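Unit 6: Laying Out a Floor Before Tiling

Introductory Finish Trades, Homdale Evening Program
Handout revised December 2025

Read this before the shop session. Bring a tape measure, a pencil, a calculator and the tile sheet from Unit 5. The layout you draw in this unit is the one you will set tile on in Unit 7, so keep your paperwork.

1. What layout is for

Layout means deciding where every tile will go before any mortar is mixed. A tile setter who starts in a corner and works outward will usually end up with a thin sliver along the far wall, or a row of cuts that gets wider from one end to the other. Both are hard to hide. Most rooms are out of square, and the tile shows it even when the bare floor does not.

Terms used in this unit:

Reference line. A straight line marked on the floor that tile is set against. You need two, crossing at a right angle.

Module. The width of one tile plus one grout joint. All layout math is done in modules.

Field tile. A full, uncut tile in the main area.

Perimeter cut. A tile trimmed to fit along a wall.

Movement joint. A gap filled with flexible sealant so the floor can expand.

2. Measuring the room

Measure the length in three places: along each side wall and down the middle. Do the same for the width. Write down all six numbers, even if they match. If the lengths differ by less than the width of a grout joint, use the middle measurement. If they differ by more, decide which wall people will see first when they come in, and run the layout parallel to that wall.

Check the corners with the 3-4-5 method. Measure 3 feet along one wall and 4 feet along the other. The diagonal between the marks should be 5 feet. In a bigger room use 6-8-10, since a small error is easier to catch over a longer distance.

Door openings, floor vents and cabinet bases go on the sketch too. Students often forget the vent and find it later under a full tile.

3. Working in modules

Manufacturers list a nominal size, and the tile in the box is often smaller. Always measure the tile you have. Take ten tiles from at least two boxes, lay them in a row with spacers, measure the row with one joint at the end, and divide by ten. The result is your module.

Worked problem. The practice room is 148 inches wide. The tile measures 11 7/8 inches and the joint is 1/8 inch, so the module is 12 inches.

148 divided by 12 is 12 full modules with 4 inches left over.

If you center a joint in the room, the leftover is split into 2 inches on each side. A 2-inch strip along both walls looks poor and breaks easily when cut. Shift the layout by half a module, so that a tile is centered on the room in place of a joint. You now have 11 full modules, or 132 inches, and 16 inches left, which gives 8 inches at each wall. The figures ignore the joint at the wall, so each cut will be a little under 8 inches once the gap is left. That is more than half a tile and will look fine.

General rule: if the cut at the wall comes out to less than half a tile, shift the layout by half a module.

4. Marking the lines

Find the center of the two end walls and snap a chalk line between them. Find the center of that line, then mark the crossing line with a framing square or the 3-4-5 method. Check the crossing again after snapping. Chalk lines can bow if the string catches on something, and a line longer than 12 feet should be held down in the middle and snapped in two halves.

Blue chalk brushes off. Red chalk stains and can bleed through light grout, so we do not use it in this program. If the lines have to last overnight, go over them with a fine marker or coat them with clear sealer.

For a large floor, divide the area into boxes two or three modules on a side. Spread mortar in one box at a time. Tile that drifts off a little will be caught at the next line before the error builds up.

5. Dry layout

Set one row of tile along each reference line with spacers and no mortar. Walk to the doorway and look at it. Check the cuts at each wall, then at the tub, the cabinets and the threshold. Move the row if you need to and mark new lines. Most problems found at this stage take ten minutes to fix.

You can also do the dry layout at a small scale on paper. It is useful for odd-shaped rooms and for pattern work such as a running bond or a diagonal set.

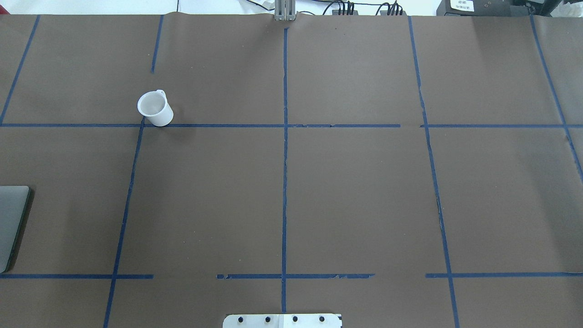 Should the first full tile go against the longest wall?
The first full tile goes at the crossing of the two reference lines, and you work out from there toward the walls, leaving the cuts for last.

6. Estimating materials

Multiply length by width in feet to get the area. Add 10 percent for a straight layout and 15 percent for a diagonal one. Round up to the next full box, and buy every box from the same lot. The shade code is printed on the end of the carton.

For the written exercise, use the Barnine lobby plan. The lobby floor is 2,341 square feet, straight layout. With 10 percent added you need 2,575.1 square feet. The boxes in the exercise cover 15 square feet each, so divide and round up: 172 boxes.

7. Before the shop session

Complete the worksheet for the Barnine lobby and for the Kyriakidis kitchen. The kitchen has one wall out of square by 1 1/4 inches. State which wall you would run parallel to, and why. A sketch with no module written on it will be handed back.

Chalk boxes and squares are in the cabinet by the sink. Knee pads are required for all floor work. Clean the chalk off your square when you are done and hang the string lines up loose, not wound around the hook.

Worksheets are due at the start of Unit 7.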